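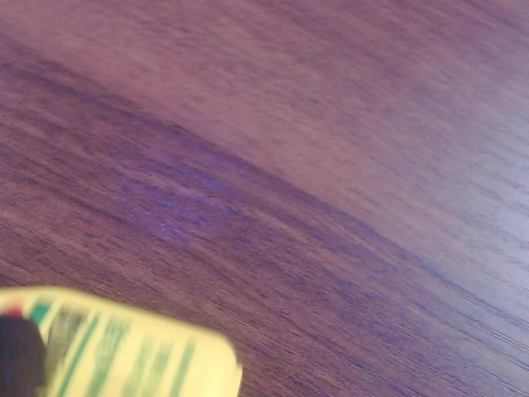 Talstead, May

Ansel Kasprzak had put 704 lines of code into the arm, and it still couldn't be trusted with a green cap. I'd come over from Hurbridge to be impressed. I kept my coat on.

"It learns," he said.

I doubted that. My toaster was learning too, by that measure.

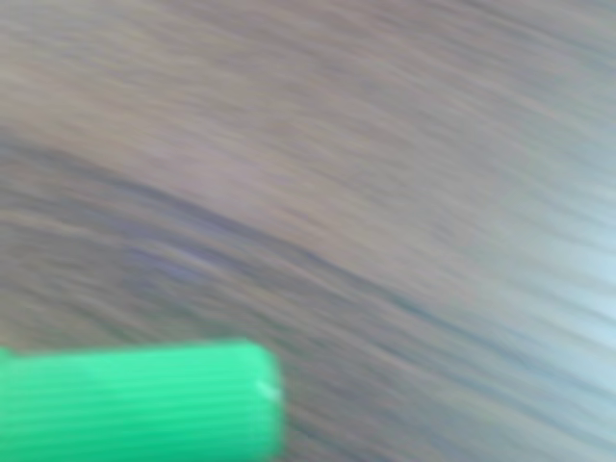

Jääskeläinen thought I was being unfair, and said servos that cheap deserved some patience.

Patience I had – it was the box at the end of the table I didn't believe in. Ansel swore the arm would fill it by teatime.

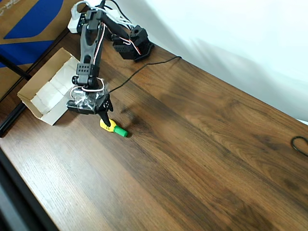

He said the same in March, with the old gripper. I asked what time he had tea.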